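Promville's night bus is back, and it goes all the way to Minberg

Great news for late-shift workers, concertgoers and anyone who has ever sprinted for the last ride home! The Promville night bus returns in February after two years off the road, and the new route is longer than the old one ever was. Buses will leave Catterall Square every hour from 11 p.m. until 4 a.m., stopping at the hospital, the bakery district and Grodstead before turning around at Minberg station. 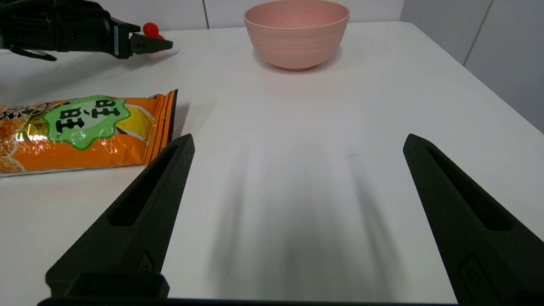

What will a ride cost?

A single trip is $2, the same as the daytime fare, and monthly passes will be good on the night bus too. Kids under 7 ride free with an adult.

There are 19 stops in all, and four of them are brand new. The one people seem happiest about is at the Grodstead end of Mill Road, where the old service used to sail right past the apartment buildings without stopping. Riders asked for it again and again at last fall's open meetings – and they got it! The shelter there already has its bench and its lights, and the timetable went up this month.

Drivers will also let passengers off between stops after midnight, as long as there is a safe place to pull over. Just ask when you board. Bikes can go on the front rack at any hour, two at a time.

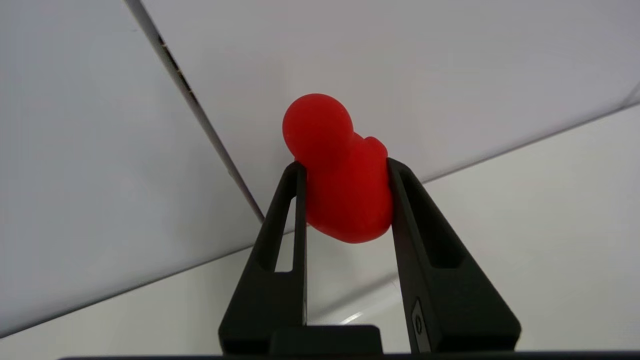
Minberg reader Odalys wrote in to say she has been paying for a cab home from the hospital three nights a week, and that she plans to be on the very first 4 a.m. bus with a thermos of coffee. She would still like to see a later run on holidays, when the morning buses start at 7.

Printed timetables are at the Catterall Square ticket window and both Promville libraries.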